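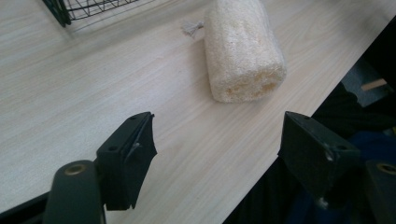 Photo: Kenard workshop, bench 2

February 2019

Bath sample set, loofah and mesh basket. Supplier for both is Tiedemann, order 371.

Loofah is the dried sort, twine hanging cord at one end. The cord frays at the tip, so whip it with thread before the drip test or the fibres get into the tray. Weigh dry, soak 15 minutes, hang, weigh again. Use the Pronton scale; the old one drifts.

Basket: black wire mesh, rectangular, shallow, looped handle along one long side. Want to know whether the mesh lets enough air under a damp sponge. Plan is one sample in the basket and one flat on the table, same room, both weighed morning and evening.

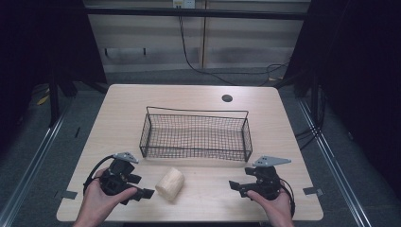 The handle side goes to the wall on the drying shelf, otherwise it catches the sleeve when samples are lifted out. Rim to be checked for rust after each soak, with the base wires checked at the same time.

Log sheet is 833. Lelo want the figures per sample, no averages. Second batch not before August.

To do: order thread, label trays, wipe table down.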